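How to write a reply to an opinion column
Posted by Wyn Harries, 13 April 2018

Most regional papers and a fair few websites will print a reply to one of their columnists if it is short, clear and arrives quickly. Most replies fail on all three. I edited a letters page for several years and still help people with theirs, and these are the steps I give them.

Before you start

Read the column twice. On the first reading you will probably be cross, so don't write anything. On the second, mark the sentence you disagree with most. If you can't find one, and it is the tone that bothers you, a reply is going to be difficult and you may be better off leaving it.

Check the paper's rules for letters. They are usually at the foot of the letters page or under "Contact us". Look for the word limit, whether they need a full postal address, and whether they take attachments (most don't). A limit of 500 words is generous. Many pages want half that.

Step 1: State what the columnist said

Open with the date and headline of the column, then the claim in the writer's own words, in quotation marks. Copy it exactly. Tobias Strickland once sent me a very good reply about bus fares which I couldn't use, as the sentence he was arguing with didn't appear anywhere in the column. He had written it from memory.

If the quotation is long, use the part that matters and make sure the cut doesn't change the meaning. "The council has failed, in some respects" is a different claim from "The council has failed".

Step 2: Decide what sort of disagreement you have

You may think a fact is wrong. You may accept the facts and think the conclusion doesn't follow. Or you may think something important was left out. Pick one. You can mention a second in passing, but the letter should be built on the first.

Factual errors are the easiest to get into print, and sometimes get you a correction as well. If the error is serious, write to the editor separately and ask for a correction. Don't mix that request into a letter meant for publication.

Step 3: Find the source

Go to the original document, even when the column links to a news story about it. Council minutes, consultation reports and election results are nearly all online now.

Yi-chun Tu's letter on the Figueroa Road closure is the one I use to show this. The column said that "residents overwhelmingly back the scheme". She found the consultation report and wrote:

"The report records 2,368 responses. Of these, 937 supported the closure as proposed. The rest were opposed, undecided, or wanted changes."

She gave the page number and moved on. She didn't call anyone a liar, and the paper printed it in full.

When you use figures, give the total as well as the part. Say what the number counts – responses are not the same as households, and one person may have sent in more than one form.

Step 4: Write it

Write the middle first. One paragraph on the claim, one on your evidence, one on why it matters to people who read the paper. Then add the opening from Step 1 and stop when you have said what you think should happen or what readers should know.

Things to take out:

Guesses about the columnist's motives.
Anything about other columns they have written, unless it contradicts this one.
Rhetorical questions. One is allowed, none is better.
Capitals for emphasis.
"I am sure I am not alone in thinking".

If you have an interest, say so. A party member writing about a rival party's policy should put that in the first few lines. Editors do look people up, and a letter that hides it will go in the bin.

Step 5: Let someone else read it

Choose somebody who hasn't seen the column. Dörte Rieger reads mine and writes "what?" in the margin wherever she gets lost, and I rewrite those bits without arguing. If your reader can't tell you what the columnist claimed, go back to Step 1.

Step 6: Send it

Paste the letter into the body of an email. Put "Letter for publication" and the headline of the column in the subject line. Add your name, address and a daytime phone number underneath. Aim to send it the day after the column appears, and for a daily paper don't leave it longer than 5 days.

Don't chase. If it hasn't appeared in a fortnight it isn't going to, and you can try it elsewhere or put it on your own site. Tala Issa had one turned down last September, cut it by half, and got it into a weekly.

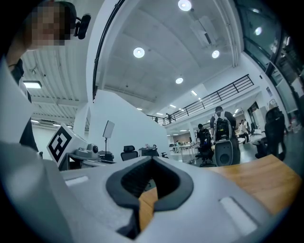

Proofreading should be done on paper, after the last round of cuts and before Step 6. Print the letter in a large type size with wide margins. Lay it flat on a table – light wood is easy on the eyes under a white sheet – and go through it with a ruler under each line. Check names first, then dates, then every figure against the source. Spelling can come last.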